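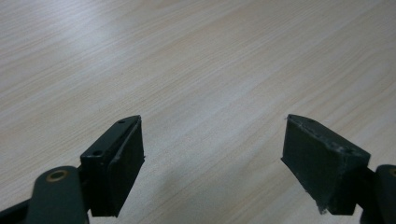 Slide 1. Wrist view, jaws open, bare table.

Leave this one up while people find seats. Don't explain it yet.

Open with the number. Doltwood set has 4000 demonstrations, all collected with the hand-held gripper. Everybody likes that number. I liked it too, until I sat down in September and watched 50 of them start to finish. Ask the room who has watched 50 of their own. Wait.

Now go back to the slide. Two fingers, a lot of wood grain, glare at upper left. No object. Question for the room: what is the model supposed to learn from a moment like this? Take two or three answers, then move on even if the answers are good.

My worry is that we log hours and call it data. A person carries the gripper in, hovers, thinks, hovers again. All of it gets saved with the same weight as the grasp. The Lundgren people say the model sorts this out on its own. Maybe. I asked for the run that shows it and I'm still waiting.

Point at the fingers. Scuffs along the top of the right one, frayed corner on the pad. Left one looks cleaner from this angle. The pads are in every picture we feed the thing, so swap in a fresh pair and every picture changes a bit. Did we test that? We did not. (If someone says augmentation covers it, ask which augmentation.)

Same with the glare. One table, one set of lights. I would not bet lunch on the Kestesine policy working on a dark countertop.

What we tried: cut the set to 2000 by throwing out long idle stretches and repeats. Trained 3 times with different seeds. Results came out close to the full set, a little better on one task, a little worse on another. Say this plainly and don't oversell it. Three seeds is thin. It doesn't prove smaller is better, only that half of our collecting bought us very little.

Skip the Ralto comparison if short on time - it needs its own caveats, mainly that their operators had more practice than ours.

Asks, for whoever runs the next collection:
Log when finger pads get changed.
Use a second table with a different surface.
Mark the first contact in each demonstration.
Watch some of it before ordering more.

Expect pushback on the last one from anyone paid by the hour of recording. Fine. Go to questions.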